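Clallgate workshop pair finish second version of cable-handling gripper

CLALLGATE, 19 January 2018. Two members of the Tindberg shared workshop have completed the second version of a home-built robot gripper intended for handling network cables and other small parts on a bench.

Roxana Văduva and Custódio Neves started the build in July, working evenings at the workshop and, when the building was closed, in Neves's garage. The project is named Cunha, after the wedge-shaped part that set the angle of the fingers in the first version.

Văduva said most of the time went into the fingers. The first set was smooth on the inside and let a plug rotate when the cable pulled on it. The second set has narrow toothed strips along the inner edges.

"A plug is easy to hold until there is a cable on it," she said. "The cable is stiff, it has its own idea of where to go, and all of that load ends up at the fingertips." 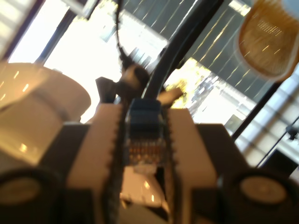
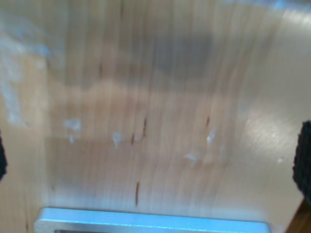 Work on the Cunha build. First picture: a blue Ethernet plug held between the toothed strips of the fingers. Second picture: black finger pads over a wooden surface.

The gripper is driven by a single hobby servo through a pair of linked arms. Position commands come from a small controller board of Neves's own design, which he calls Zirham. The board also reads motor current and stops the closing motion when the current passes a set limit. Neves said the limit is entered by hand for each type of part and that the value for a network plug took several tries to find.

A test log kept by the pair lists almost 2,000 closing cycles on the second version. Of these, 400 were run with a plug and cable, and the others with the fingers closing on nothing. The log records 4 stops caused by a loose connector on the servo lead. The connector has been replaced with a locking type, and the lead now has a strain relief at the base of the arm.

The first version was retired after 1,000 cycles, when play in the linkage made the closing position hard to repeat. Its arms were cut by hand. The new arms were drilled in one setup with both pieces clamped together, so the pivot holes match.

Inserting a plug into a socket is not yet part of the test program. Neves said the arm can bring the plug to the socket, but the last part of the move depends on the angle of the plug in the fingers, and the controller has no way to measure it. He is considering a fixed stop on the bench that the plug would be pressed against before each insertion.

Văduva is working on the wrist joint, where a printed spacer is to be replaced with a machined one. The drawing is finished and the part is waiting for time on the workshop lathe.

The pair plan to post the finger drawings and the Zirham board layout on the workshop's website once the spacer has been fitted and the test cycles repeated.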